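Control Board Recapping: Frequently Asked Questions

Do I really need a recap kit?
Maybe not. Plenty of boards get "recapped" that never had a bad capacitor on them. If the unit powers up and runs normally, be suspicious of anyone who wants to sell you parts.

Can I tell a bad capacitor by looking?
Sometimes. A bulging top or crusty residue is a fair sign. A flat, shiny top proves very little, and a photo proves less, so please don't email us one and ask for a verdict.

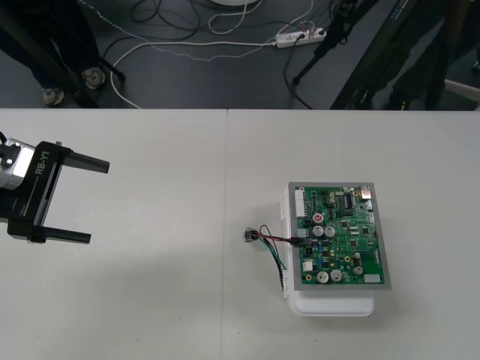

Green control board on its gray mounting plate, with silver electrolytics.

The Brenero kit says 2,000 hours. Is that good?
It's a lab rating at full temperature. We would not pay extra for a bigger number from a seller who can't show a datasheet.

Do I have to take the board off its plate?
For soldering, yes. For a first look, no. Leave it where it is and label the connectors before you pull any of them.

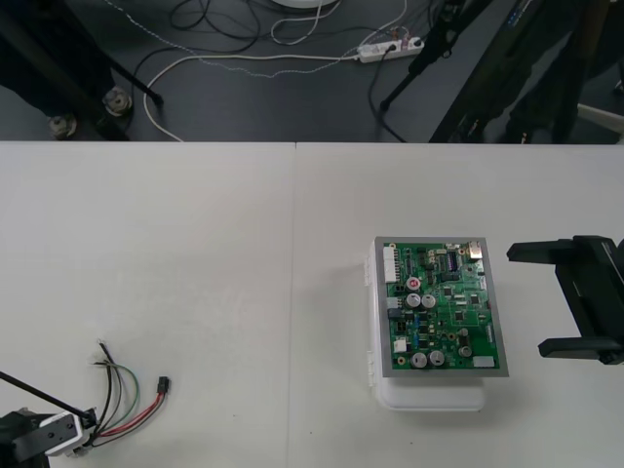
Mains boards can hold a charge after they're unplugged. If you don't know how to check for that with a meter, stop there and pay someone who does.

Is the $399 Drakis replacement board worth it?
We doubt it. Get a repair quote first. A handful of capacitors should not cost you $40 in parts.

Will contact cleaner fix it?
No. We keep hearing that it will.
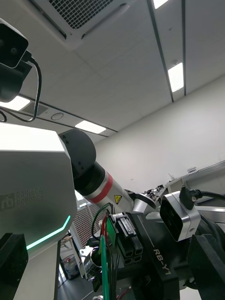
Cleaner can help a dirty connector, and that's all we'd claim for it. Use it with the power off and plenty of fresh air, and let it dry fully.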